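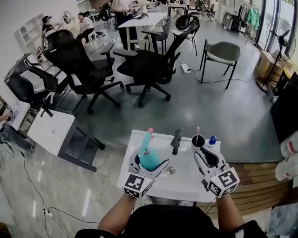
Figure 1. Spray bottle, cup with toothbrush, and small bottle on the white table.

Gorent Housekeeping Certificate
Unit 3: Small Surfaces and Spray Bottles
Course handout, revised 2021-02-16

Purpose of the unit

This unit covers the clearing and cleaning of a small table, together with the care of the trigger spray bottle used for the work. Students are expected to have read the Corkitz surface guide before the practical session. Copies are held in room 514 and may not be removed from the building.

Small tables receive a great deal of use and collect items that belong elsewhere. A toothbrush in a cup, a small labeled bottle and a cleaning spray may all end up on the same top. The student's first task is to decide which items stay, which are returned to their own place, and which are part of the cleaning kit.

Order of work

1. Look over the whole table before touching anything. Small clear items are easily missed against a white top.
2. Move personal care items first. Toothbrushes must be out of reach of any spray – a cup gives no cover to the bristles.
3. Stand bottles upright on a tray with their labels facing out.
4. Spray onto the cloth and wipe from the back edge to the front.
5. Dry the surface with a second cloth and return only the items that belong there.

The spray bottle

A trigger spray bottle has two main parts: the bottle and the trigger head. The head includes the nozzle, the trigger and the threaded collar that joins it to the bottle. A tube runs down from the head into the liquid. Students should be able to name each part and to take the bottle apart and put it together again without spilling.

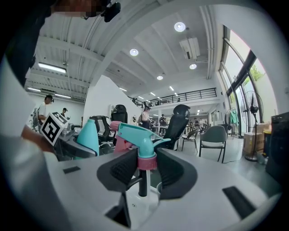
Figure 2. Trigger head with pink threaded collar; a teal bottle stands behind.

To remove the head, hold the bottle upright and turn the collar counterclockwise. Turning the nozzle will only change the spray pattern. Lift the head straight up until the tube is clear of the neck, and lay it on a clean cloth. Rinse the head by pumping warm water through it.

When refitting, set the collar level on the neck before turning. A collar that starts at an angle will feel tight early and will leak when the bottle is tipped. Hand pressure is sufficient.

Where several bottles are in use, each head must go back on the bottle it came from. Colors are a helpful guide, but the written label is the authority. At the Nishad and Flastton sites, bottles without a label are taken out of use until their contents have been confirmed.
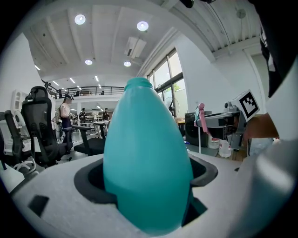
May a bottle be refilled with a different cleaning product once it has been rinsed?
Students should keep each bottle for one product only. Traces may remain in the tube and nozzle after rinsing, and some cleaning products give off harmful fumes when mixed.

Preparation for the next session

Read pages 14 to 18 of the Corkitz guide and bring two clean cloths. The written assignment for this unit is due at the final December meeting.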